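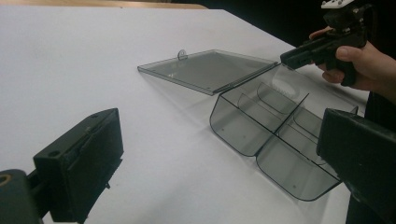 Give the robotics club the boring project

Every spring the Vallum robotics club has the same argument. One half wants to enter the Faretti Cup, where teams build a machine to push foam blocks over a line and the whole thing is over in an afternoon. The other half wants to carry on with whatever it was doing in the autumn. I have helped run the club for long enough to have taken both sides. I now think the second half is right, and that the college should put its money there.

The long project at the moment is called Pant. The students teach a pair of grippers to pick up and move clear plastic: boxes, lids, stands, the things you find in any stationery cupboard. They do it by hand first, recording each attempt, and then try to train a model on the recordings. The target for the year is 400 good recordings. There are 21 students on the list, and eight of them turn up whatever the weather.

It makes a poor open evening. Parents walk past a table where a teenager is closing a lid for the thirtieth time and go to look at the 3D printers. The Cup, on the other hand, fills the sports hall at Nolodby and gets into the local paper. I understand why the head of department prefers it.

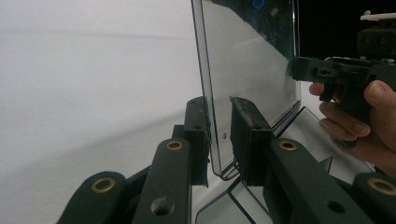

Competition rules do a lot of a student's thinking for them. Somebody else has chosen the object, its size and its colour, and has usually painted it bright orange so that the sensors can find it. Pant gives no such help. An acrylic sheet held upright between two finger pads is mostly whatever happens to be reflected in it, broad patches of grey and white, and the only feature that stays put may be its edge or one small round hole near the side. A student who has to decide what the model should be looking at there has met a real problem. I have seen a group spend a whole session on that question and go home without an answer, and I count it a good session.

There is also the matter of cost. Our entry to the Cup last year came to 55 pounds a head once the coach was paid for, and three students quietly dropped out before the deposit was due. They said they had revision. The Pant sessions cost them nothing. The plastic comes out of the office recycling and the pads are replaced when they wear.

The best case against me is motivation. Sixteen-year-olds like a deadline and a trophy, and a term of recording lids can drag. In March we lost most of a fortnight because the file names had been changed halfway through and no two laptops agreed. Two students left over it. I don't think a trophy would have fixed the file names, but I accept that it might have kept those two in the room.

I also accept that the Cup teaches people to build something that survives being dropped. Our long-project students are too used to a kind table and should be made to carry their equipment up a flight of stairs more often.

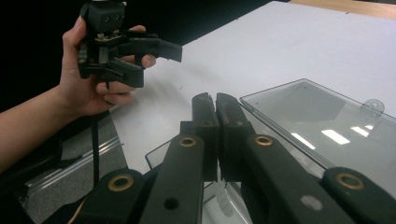 Should the club give up competitions altogether?

I would keep one, every second year, and let the students vote on whether to go. In the years between, the entry money should be spent on storage drives and spare parts, and the club should have the same room for the whole year so that nothing has to be packed away at six o'clock.

What I would change at once is how we report the work. At present the college newsletter has a line for results and no line for anything else, so a team that came ninth at Nolodby gets a paragraph and the Pant group gets none. A page of their notes, mistakes included, would be of more use to next year's students than another group photograph.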